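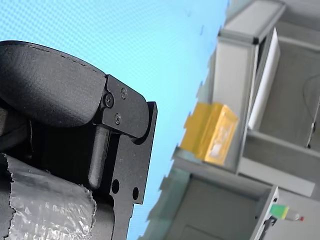

4 min read

How to Run a Small Online Bracket for Your Friends

So you've got a group chat full of people who keep saying "we should do a tournament sometime" and you've decided to be the one who makes it happen. Good for you! I've been running the Merstead Open for a while now (five-on-five, all skill levels, lots of yelling) and I'd love to save you a few of the headaches I had.

Start with the number of teams. Our last one had 12, and that's a bit awkward for a bracket, so the top four seeds got a free pass through the first round and the other eight played each other. If you can get eight or 16 teams, life is easier, but please don't turn people away just to make the chart look pretty.

Next comes seeding. I ask every captain for their players' current ratings and average them out. If two teams land within 50 points of each other, I flip a coin and post the result in the chat. Anybody below 1000 goes on a mixed team with stronger players, and they usually end up having the best time of all.

Now write your rules down before sign-ups open. Mine fit on one page:

Matches are best of three, and the final is best of five.
Each team gets 2 pauses per game.
Fifteen minutes late is a lost game, thirty is a lost match.
Subs have to be named before the first round.

Make a lobby for each match, put a password on it, and send that password to the captains only. I name the lobbies after the teams, so Skanomel vs Grikthorpe is simply "skan-grik" and people can find it without asking me (they ask me anyway).

If you want to stream it, set the spectator delay to at least two minutes and check it again before the final. I forgot once in May and we had to replay an entire game, with everyone tired and a little grumpy.

Last thing: ask captains to send a screenshot of the score screen after every game, and update the bracket right then, while you still remember who won.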